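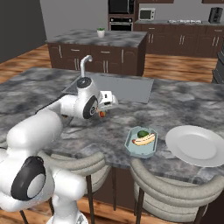 Gripper lets go in sim at step 2908, kitchen island cell
Notix users board > Cell setup and upkeep

cellblock_d
Tuesday, October 4, 2022

Inherited a Notix cell from a colleague who left me the password and a file called FINAL_use_this_one. It's the Drorberg arm at the Cesis kitchen island, with the tray next to the gripper and the big white plate past that. The job is small food from the counter to the plate.

With seed 1075 it picks up the little orange-red piece fine, then the fingers relax at step 2908 like they've clocked out for lunch. Same step every time. I've reloaded the scene, turned friction up until the hot dog wouldn't slide off a cliff, and bumped the grip force. No change. Where do I look next?

palletjack
Friction. It's always friction. Go higher.

cellblock_d
If I go any higher the food will be welded to the island.

m_ostrow
Same step every time isn't friction. Friction gives you a different mess each run. Look for something on a timer. Which gripper driver is it, stock or Myung?

cellblock_d
Myung, says the config. The config also says "do not touch" with no indication of which part.
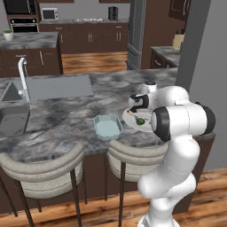
Yolotzin Huerta

Moderator hat off, I look after the same cell with the black gripper. Camera still on the chair side of the island, green thing on the plate, teal bowl alongside.

m_ostrow is on the right track. Myung has a hold timeout, and old configs carry it over from the bench version. Open the gripper block and find hold_limit. If it says 217, there's your lunch break: it counts from first contact and opens when it runs out. Set it to 0 and save it in the cell file, not the session, or you'll be back here in March.

While you're in there:

Put friction back to default. Sorry, palletjack.
Re-zero the wrist after you reload the arm.
Check the finger pads' contact shapes. Mine were 2 mm off from the visible fingers, so it looked like a grip and was mostly a rumor.

palletjack
I maintain that friction was a factor.

m_ostrow
I wouldn't use 0 myself. With no timeout, a jammed gripper just squeezes until you come back from the weekend. Pick a big number.

Yolotzin Huerta
It's simulated food. It can take a weekend. On hardware, yes, big number.

cellblock_d
It was 217. Set to 0, friction back to default, and it held past 2908 on the first run. Still haven't worked out what I'm not supposed to touch. Doing the finger pads tomorrow.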